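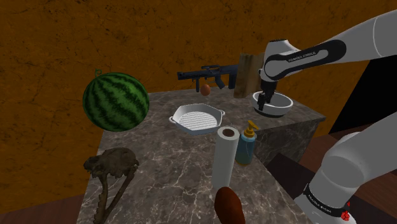
The summer I tried to eat a whole watermelon by myself

There is a particular kind of madness that comes over me in August. It hits in the supermarket, usually when I've popped in for milk and bin bags, and I see the big crate of watermelons by the door. Not the sad plastic tubs of chunks. The whole ones, the size of a toddler, with those lovely jagged stripes. And every year I think yes, I'll have one of those, and every year I get it home and remember that I live in a flat with one other person who doesn't like melon.

This year's came from Neves, the greengrocer at the bottom of my road, and I carried it up the hill in my arms like something I'd rescued. I stopped twice. A man at the bus stop asked if it was a boy or a girl.

I should say that I grew up thinking watermelon was a holiday thing. We had it abroad, on a campsite, cut into great red smiles and eaten over the sink with the juice running down to our elbows (my mum was very strict about the sink). At home we had apples. So for me a whole watermelon on the worktop still feels like showing off, and I think that's half of why I keep buying them.

How to pick one without looking daft

Everyone has a method, and everyone is very sure of it. My neighbour downstairs thumps them. My aunt sniffs the end. I've stood in shops and watched grown adults hold a melon up to one ear, listening.

I thump too, I'll admit it, but I have no idea what I'm listening for. I'm told it should sound hollow, and they've always sounded hollow to me, even the one two years ago that was the texture of wet bread. What I do trust is the patch. Turn the thing over and look for the pale bit where it sat on the ground while it was growing. If it's a good buttery yellow, it had a decent while in the field. If it's white, or you can't find it, try the next one along. And pick it up! It ought to feel heavier than it looks, heavy enough that you start to wonder about the walk home.

Where on earth to put it

My fridge is one of those narrow ones that fits under the counter. The melon went in only if the milk, the butter, a shelf and most of a lasagne came out, so out it stayed. A whole one is perfectly happy in a cool room for a week or so, away from the window. Mine lived next to the bread bin and I said good morning to it.

Once you cut it, though, the clock is ticking. I wrap the cut face well and try to finish it in three or four days, and by try I mean I eat it at breakfast, at lunch, standing up at ten at night, and once in the bath, which I'd recommend.

Things to do with the other half

By day two I'd had enough of wedges, so I started messing about. Here's what I'd make again.

Salty cheese, obviously. Feta, mint, a squeeze of lime, black pepper, and a bit of red onion if you've nobody to kiss. Don't dress it until you're ready to sit down, or you'll be serving soup.

Frozen cubes, whizzed up with lime juice and a spoonful of sugar. You can put rum in this. I put rum in this.

A hot pan. I was dubious, but thick slices with a bit of oil and chilli, cooked hard and fast until the edges catch, go very well with a pile of rice and something green. It loses some of its sweetness and gets almost savoury. My other half, the melon hater, ate two slices and then denied it.

And the rind. My gran's generation pickled everything that stood still, and I can see the point now. Peel off the hard green skin, chop the white part, salt it overnight, rinse it, and simmer it in vinegar and sugar with a cinnamon stick and a few cloves until it turns see-through. I got 2 jars out of mine. One is already gone, mostly alongside cheese on toast.

The end of the season

I'm writing this on 24 September 2023 with the heating on for the first time, and Neves has swapped the crate by the door for squashes. I did ask. They had one melon left, out the back, a bit flat on one side, and I could have it for half price if I took it away that minute.

It's next to the bread bin. I've bought more cloves.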